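4. Adding a character form to the Grirneck wiki

This section covers pages for alternate forms, evolved forms and one-off transformations in the Grirneck series. For ordinary character pages, go back to section 3. Episode pages are in section 5.

You need an editor account with a confirmed address. Readers without an account can suggest changes on the talk page but can't create a form page.

4.1 Before you start

Check whether the form already has a page. Search under the original name, the dub name and any name used on the trading cards. Hikovik, for instance, was entered under two spellings for most of a year, and merging the histories took a long time.

A form gets its own page if it meets one of these:
- it is named on screen or in the closing credits
- it appears in at least 2 episodes
- it has its own card or its own entry in the official guidebook

If it meets none of them, add a short paragraph to the parent character's page under "Other forms".

4.2 Creating the page

1. Open the parent character's page and choose Add form from the side menu. Do not use New page. A page made that way is not linked to its parent and will not show up in the form list.

2. Type the form's name exactly as it is spelled in the credits. If the credits and the subtitles differ, use the credits and put the other spelling in the Also known as box.

3. Choose the form type: Alternate, Evolved, Corrupted or Temporary. Afridi in the winter storyline is Temporary. Afridi after the tower episodes is Evolved, and has a separate page.

4. Fill in First appearance with the episode number only. The title is pulled in from the episode page.

5. Fill in Voice. Leave it blank if the form doesn't speak. Do not copy the parent's voice actor across unless the credits list them for that episode.

6. Write the summary. Keep it under 160 characters, or it will be cut short in search results.

7. Press Save draft.

Note: drafts are visible to other editors straight away. Anyone can correct a draft, but only you or a moderator can publish it.

4.3 Writing the main text

Use these headings in this order: Appearance, Personality, Abilities, Story, Notes. Leave out any heading you have nothing to put under.

Write Appearance and Abilities in the present tense. Write Story in the present tense as well, even for flashbacks. Notes may be in the past tense where it deals with production.

Story should cover what this form does and no more. If the parent character changes back halfway through an episode, stop there and link to the parent's page. The upper limit for a Story section is 3,000 words. Very few forms need anything like that - the Brirndale Guardian page is the longest we have and it is well short.

Caution: changing the form type after publishing clears the Abilities table. Copy the table into a text file first, change the type, save, and paste it back.

4.4 Spoilers

1. Mark any event from the newest season with the Spoiler tag. Select the text, then press the tag button above the editing box.

2. Do not put spoilers in the summary or in the page name. Tags don't work in either place.

3. Tags are lifted by a moderator when the season has finished its first run. Please don't remove them yourself.
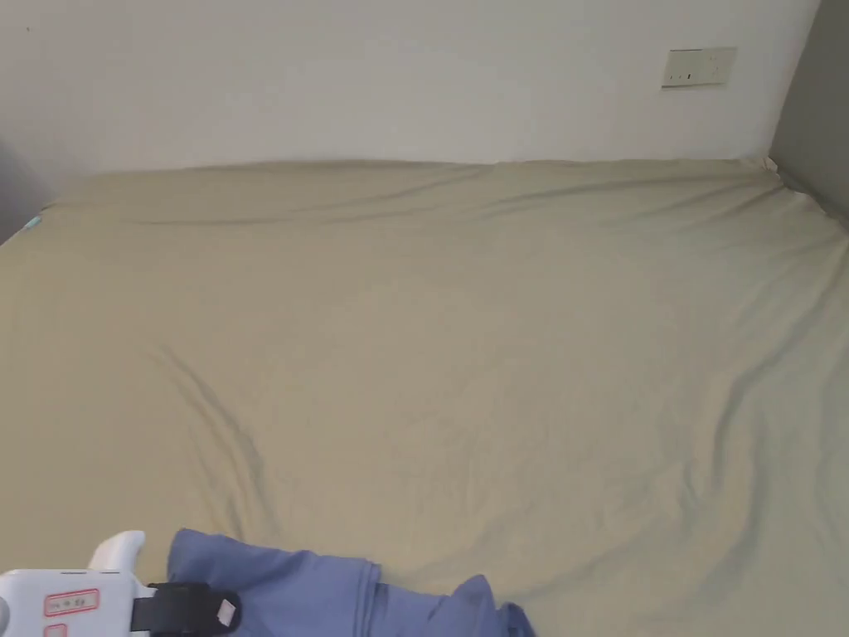

Signe Nordin asked on the talk page whether a form that is only seen in the opening titles should be tagged, as the titles give Hikovik's second form away weeks before the episode does. She also wanted to know if the form could have a page at that stage.

The rule at present is that opening titles count as public from the day they air, so no tag is needed for appearance. The name stays tagged until it is spoken or credited. A page can be drafted but should not be published before then.

4.5 Publishing

1. Open your draft and press Check links. Red links must be fixed or removed.

2. Press Send for review. A moderator will publish it or leave a comment.

3. If you disagree with a comment, reply under it. Do not send the page again while a reply is open.

Naming disputes go to Eilif Magnusson, who keeps the list of agreed spellings. The list is linked at the foot of every form page.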